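A Morning at the Varnska Site: Reservoirs, Filters and Pumps

In February our growers' group was invited to see the irrigation works at Varnska, where Tavares has been running its reservoir treatment and filtration equipment since the last rebuild. Most of us grow soft fruit or vegetables under drip, so clean water and clear emitters are daily business. These are my notes, written up for members who could not make the trip.

We met at the main gate at 7 in the morning. It was cold, and there was a skin of ice on the smaller pond. Norbert Vondráček, who manages the site, walked us up the bank to the upper reservoir first. It is lined, with a gravel ramp on the north side and a floating intake held a little below the surface. Before the rebuild the intake sat near the bottom and pulled in silt every time the level dropped. He said that moving it did more for his filters than anything else he has paid for.

Algae was the main topic on the bank. Varnska draws from a river that carries a lot of farm runoff in spring, and by early summer the water used to turn green. They now run two aerators through the warm months and have planted a strip of reeds where the river water comes in. The strip needs cutting every fall and the cuttings have to be carted away, or the nutrients go straight back into the pond. Several members asked about shading the surface. Varnska tried floating covers on the small pond and was happy with the water, but the covers were hard to keep in place in wind.

From there we went down to the pump house and the workshop next to it. The pumps feed a bank of sand filters, then a set of disc filters, then the main line to the fields. Backflushing starts on pressure difference, with a timer as a backup.
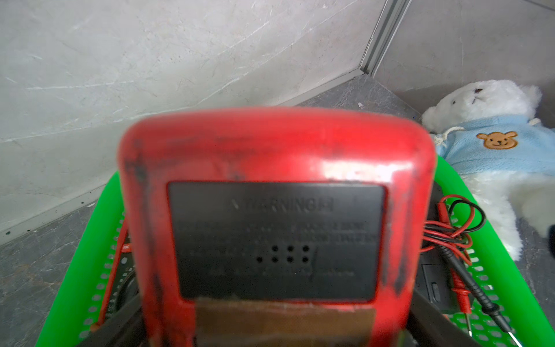 The control side is simpler than I expected. Each block valve has its own small controller, and the pump panel only needs to know how many blocks are open. When a valve fails to open, the first check is the coil and the second is the wire run back to the panel. Norbert blamed most of their faults on buried splices that were made in a hurry. All new splices go in boxes above ground, and the positions are marked on a plan kept inside the panel door.

We spent a good while on chemical injection. The site uses acid to keep lime from building up in the drip lines, and the dosing pump is locked out unless the main pump is running. The acid tank stands in its own bunded area with a shower beside it. Our members on hard water took plenty of notes. The advice was to test the water at both ends of the season and to flush the ends of the laterals by hand, even where automatic flush valves are fitted.

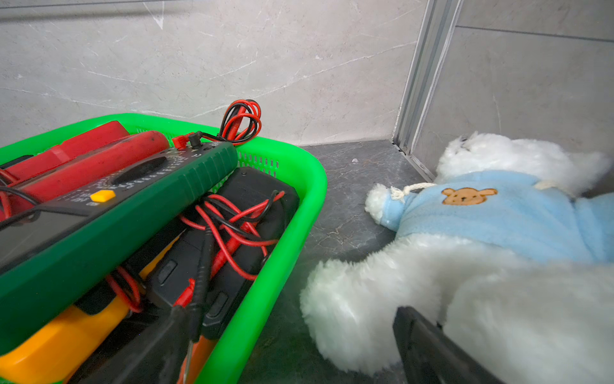

Test leads and meters in a green basket.

After coffee we drove over to Sornholm, a smaller farm that shares the same river intake. Sornholm has 3000 meters of drip line in raspberries and a single tank in place of a reservoir. The filter there is a Plilard screen unit, cleaned by hand. In a dirty week it is opened every day. For a farm that size the owner sees no need to change, though he would like a second screen so he can swap them and wash the dirty one later.

One point came up at both stops — keep a pressure gauge on each side of every filter and write the readings down. Varnska has a sheet on a clipboard for this, and Sornholm uses a notebook in the tractor.

The return visit is still to be arranged. Members who want to bring a water sample for testing should take it from the end of a lateral, in a clean bottle filled to the top, and keep it cool on the way.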